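Gripper Comparison Working Group
Minutes of meeting, 11/6/22

Present: four members of the bench group, one from purchasing. Apologies received from the software side.

1. Minutes of the last meeting
Accepted with one correction. The trial count for the Flemero fingers should read 656, and the shared sheet has been changed to match.

2. Finger trials
The Stakach fingers have now reached 712 logged grasps. Of those, 51 were marked as slips, most of them on thin round shafts picked up near the end. The Flemero set slipped less on shafts but did worse on flat handles lying flush with the table. The group did not agree on how much weight to give that, as the two sets were run with different closing force settings.

It was agreed to rerun the flat handle trials with the same force setting on both sets before anything goes to purchasing. Purchasing asked if this would push the order past January. The bench group expects not, provided the spare fingers from Kovács come on time.

3. Two-arm tool task
The task stays on hand tools for this round. Work is on the wooden table with both arms, the orange toolbox with its clear drawer, and the tools set out on the open wood: hammer, pliers, T-shaped socket wrench and screwdrivers. The pink divided tray stays on the right. One member asked for the toolbox to be squared up to the table for each run. Others preferred to leave it at an angle, because a straight box makes the approach too easy and tells us little about wrist reach.

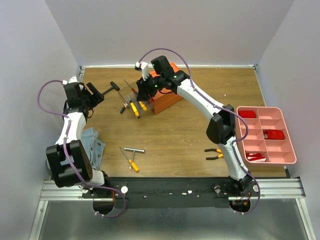
After discussion the angle was kept, but it will be written down at the start of each run so that results can be compared. Screwdrivers in the drawer remain the hardest item. Reaching down over the drawer edge leaves little room for the wrist, and an operator who comes in too low pushes the drawer first.

4. Cables
The purple cables need enough slack for a full wrist turn, but too much lets them swing. Clips to be tried at the elbow on one arm only, then compared over 10 runs.

5. Controllers
The Humutness controller was tried for one session. Operators liked the lighter trigger. The delay on closing was noticeable and was not there on the old unit. No decision. Settings to be checked with the supplier first.

6. Actions
Bench group: rerun flat handle trials, same force on both sets.
Bench group: fit elbow clips and log the runs.
Purchasing: confirm delivery of spare fingers with Kovács.
Software: send Humutness delay logs to the supplier.

7. Any other business
The grasp log needs a column for partial grips. Carried over to next meeting.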